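Search this site Enter keywords

3. Sorting and handling the garments

3.1 What we started with

I'll be upfront that this part of the study began as a chore. We had a pile of donated clothes and loose cloth left over from the Ruawai swap day in April, it all needed putting into some kind of order, and while I was doing it I kept noticing that the patterned pieces took me much longer than the plain ones. A plain shirt you grab, shake, and you know where you are. A shirt with a busy print all over it, gathered up in a heap, hides its own collar and cuffs. So the chore turned into a question: how much does a print slow down the person who has to find the edges of the thing?

The full pool came to 1070 pieces. I pulled 70 of them for the handling trials, and 32 of those had what we ended up calling a dense print, meaning a repeat small enough that you see several copies of the motif inside one handful of cloth. The rest were plain, heathered, or had a single picture on the chest. I didn't wash or iron anything beforehand (the people who do this kind of sorting for real don't get ironed clothes either), and I left every piece in whatever state it was in when it went into the pile.

One thing I had wrong at the start was treating "print" as one category. A print on a blank ground and a print on a striped ground behave quite differently once the cloth is bunched up. On a blank ground your eye goes to the motifs and that's that. Put the same motifs on thin diagonal stripes and now you have two patterns going at once, and the stripes bend with every crease. I assumed that would make things worse. For finding a hem it did, a little. For working out which way the cloth was lying it was a help, because a stripe that suddenly changes direction is telling you there's a fold there. Figure 1 has the piece I went back to most often while I was writing up the categories, the one with the blue windows and the ringed diamonds, and in the second panel some of the cloth at the table where the containers were.
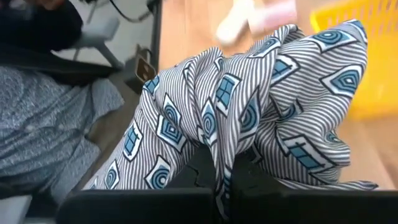 So I split the dense prints again, into ones with a striped or checked ground and ones without, and redid the labels for the whole set. That was a long afternoon. I'd recommend anyone trying this do it before they start timing, because going back through a pile you've already sorted once is miserable, and you remember pieces from the first round, which spoils the times. I threw out the first round completely for that reason and none of it is in the results.

3.2 The handling task

The task itself is simple. A piece starts as a loose heap. You pick it up with one grip, wherever you like, and from there you have to find two corners, or two shoulder seams if it's a shirt, and then put it in the right container. We didn't ask for folding. I know some of the earlier studies did, and I can see why, but folding style varies so much from person to person that I think it swamps everything else. My own folding would not pass in most households.

First grips landed almost anywhere. I had expected people to go for an edge if one was showing, and with the plain pieces they mostly did. With the prints they tended to pinch the highest point of the heap and lift, then look for an edge once the cloth was hanging. That makes sense to me! If you can't read the heap you may as well let gravity do some of the work. It does cost an extra move, though, and with heavier cloth the hanging part swings for a while before you can do anything with it.

Containers mattered more than I'd planned for. We tried a few, including a shallow tray from Pekton and a taller bin sold as the Nomik, and we settled on having more than one kind within reach so that nobody was stretching across the table. Soft cloth going into a container with a solid wall tends to pile up in humps and hang over the rim, and then the next piece slides off it. An open slotted basket lets you see from the side how full it is, but buttons and drawstrings can catch in the slots. Neither is perfect. If I had to pick only one I'd take the solid wall and just push the pile down now and then.

The table surface is worth a mention too. A glossy top lets cloth slide, and that's lovely when you're spreading something flat and annoying when you're trying to hold one corner still. It also throws back the overhead lights, so a pale print lying right in the bright patch is harder to read than the same print a hand's width to the side. I moved the starting spot for the heaps once I noticed this – before any of the times reported below.

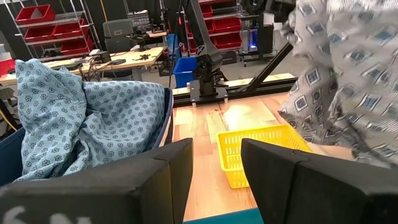

Figure 1. Patterned pieces from the handling set: (a) print on a striped ground, gathered; (b) printed cloth at the table, with containers.

Color played less of a part than I'd guessed. A lot of our pieces happened to be blue or gray, and I worried that people would mix up two prints in the same color family when they lay side by side. There were a few mix-ups, but they were nearly all between pieces with motifs of the same size. A small flower and a big diamond in the same blue didn't give anyone trouble. Two small all-over repeats in different blues did, now and then, and in those cases the person usually had hold of both pieces at once without knowing it and only found out when the heap came up heavier than it should.

I logged that as its own kind of error, a double pick. Each session ran for 50 picks, and the log has a column for it next to the plain misses. Double picks were more common with thin cloth and with pieces that had been lying on each other for a while, and I suspect static has something to do with it, but I didn't measure that and won't pretend otherwise. We tried the Prolen spray on a handful of pieces late in the study, too late to be counted in the main results, so those picks are kept in a separate sheet.

The category labels used in the next section are the ones as they stood on 22 Jul 2021. I changed two of them afterwards when I found that a piece I'd marked as plain had a very faint check in it, visible only when you pulled it tight, and the other one was simply a typing mistake. Both corrections are noted in the sheet, and the times for those two pieces are left out of the averages.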